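Grerngate Community Help
Home | Ask | Topics | Home & Garden | Members | Log in

Are peel-and-stick furniture felts worth the money, or is there something better for a wood floor?
Posted in July by Nosipho Nel

We moved into a place with old oak floors and I have already found three long scratches under the dining chairs. The store pushed a 100-pack of Plellon felt pads on me. The box says they last for years. I have my doubts, because the ones on my old desk slid off sideways in a month and left a ring of gray goo that collected every dog hair in the house.

I've also read that rubber cups are better, and then right after that I read that rubber ruins the finish. Every page that recommends one thing seems to have a button to buy that thing. I have eight chairs, a heavy sideboard that never moves, and a bench that moves all the time. What do people use who don't sell the stuff? 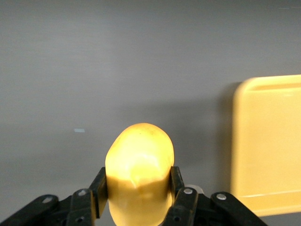

Does it matter how thick the felt is?
Thickness matters less than how dense the felt is, and a thin, hard pad will usually outlast a thick fluffy one on a chair that gets dragged.

Same poster, adding a bit: the legs are tapered and the bottoms are pretty small, smaller than a quarter. I'm not going to replace the chairs.

Adams
Posted 9:40 pm

I'd be suspicious of "lasts for years" too. Years under what? A lamp, sure. A chair with a grown man scooting it in to the table every night is another matter.

The pad itself is rarely what fails first. The glue lets go. Peel-and-stick glue doesn't like sideways force, and it really doesn't like floor wax or old furniture polish on the bottom of the leg. If you want to give the pads a fair shot before you write them off:

1. Scrape off the old goo with a plastic putty knife and wipe the leg with rubbing alcohol. Let it dry all the way.

2. Rough up the bottom with a little sandpaper and wipe the dust off.

3. Cut the pad a hair smaller than the leg so the edge doesn't catch.
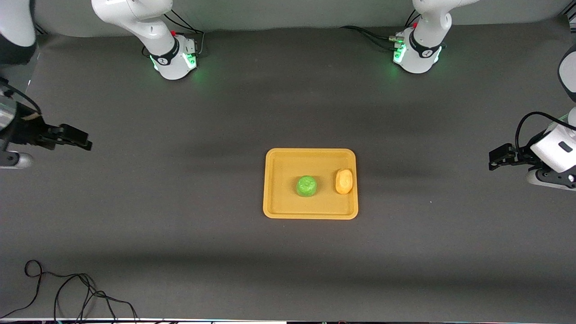 4. Press it on hard, turn the chair over, and leave it alone overnight. People skip this and then leave a one-star review.

For small tapered legs I gave up on stickers and went to nail-on felt glides. Drill a pilot hole first or you'll split the leg. Check them now and then, since once the felt wears through you have a metal nail head on your oak and you're worse off than when you started.

The sideboard can sit on anything flat and firm. Don't overthink that one.

Grirkia
Posted 11:15 pm

just get a rug

ok longer answer. Some rubber does stain some finishes, that part isn't made up. My mother had brown circles under a couch that never came out until the floor was sanded. Whether it happens to yours depends on the rubber and the finish, and the package won't tell you either one. So I wouldn't put it under the sideboard where it will sit in one spot for ages.

The slip-on socks look silly and the cheap ones bag out, but they did fine on my bench for 2 winters. Wash them or they get full of grit, and the grit is what scratches. Same goes for felt. Half the scratches people blame on pads are from sand that came in on shoes. Sweep under the table more than you think you need to.

Don't buy the 100-pack until you've tried a small one.

Nosipho Nel
Posted 7:05 am

Thanks both. I'm not sold on nailing into these legs yet, but I'll do the alcohol and sandpaper thing on two chairs and leave the others as they are to compare. The store can keep the big box for now. A rug under the table isn't happening with this dog.

Reply | Share | Report | More in Floors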